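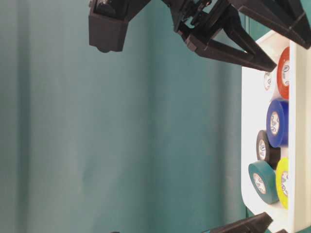

Fig. 4: Tape rolls standing on edge along the rim of the white tray.

Section 2: Setting up your tape tray

I keep my electrical tape in a tray like this one (mine lives by the fuse box shelf) and it saves me so much rummaging! You'll want a tray with a raised rim.

1. Wipe the tray and let it dry.

2. Fold over the loose end of each roll, just a little tab, so you can find it again.

3. Stand the first roll on its edge against the rim, then add the others in a column. Six is plenty for mine. Leave a bit of a gap so your fingers can get round each one.

4. Pick your colour order. I put red near one end and teal further down – please yourself, but write it inside the lid of your Zavow box.

Note: if the rolls keep wandering, push them closer to the rim.

Caution: don't leave the tray on a radiator or a sunny sill. The glue creeps out of the sides and it's a pig to clean off.

Spare rolls are covered in section 6.

Menaka Jayasinghe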